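Retour du glacier, les pieds en compote

Bon, je suis rentrée hier soir et j'ai encore les mollets en bois, mais je voulais écrire ça avant d'oublier. On est montés au petit glacier de Gositz avec Liam et Ehab pour relever les balises, comme en février, sauf qu'en février on y allait à skis et que c'était tout de suite plus drôle !

Première surprise : le sentier. Il y a maintenant 700 mètres de moraine à traverser avant de toucher la glace, des cailloux qui roulent dès qu'on les regarde. Liam Bainbridge a passé la montée à râler contre ses chaussures neuves (je ne dirai rien, j'avais les mêmes l'an dernier). La balise 16 était couchée par terre, bien propre, à côté de son trou. Elle a perdu toute sa glace depuis la dernière visite.
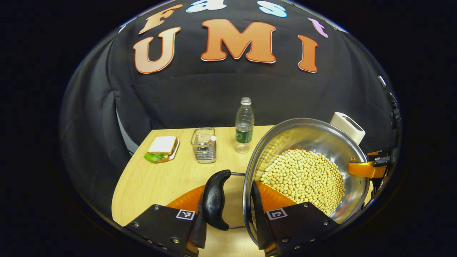 Pour la neige, on a creusé notre fosse près du col – 146 centimètres jusqu'à la couche de l'été dernier, et j'en espérais davantage. Ehab Soliman tenait le carnet, moi la pelle, évidemment. Il veut faire un panneau là-dessus pour la journée portes ouvertes et il hésite sur le titre. Moi je verrais bien de grosses lettres découpées sur un tissu noir, comme le « UMI » orange de la photo, ça se lit de loin et ça change des affiches plastifiées que tout le monde contourne pour aller au buffet. Lui préfère un diaporama. On en reparlera.

Côté torrent, l'eau était grise et très haute dès midi, on a dû remonter jusqu'à la passerelle pour traverser. Un détour de 345 mètres de dénivelé avec les sacs pleins, merci bien !

Je mets les chiffres au propre cette semaine, et il faut aussi que je retrouve mon deuxième gant, le gauche, resté je crois dans la voiture de Liam.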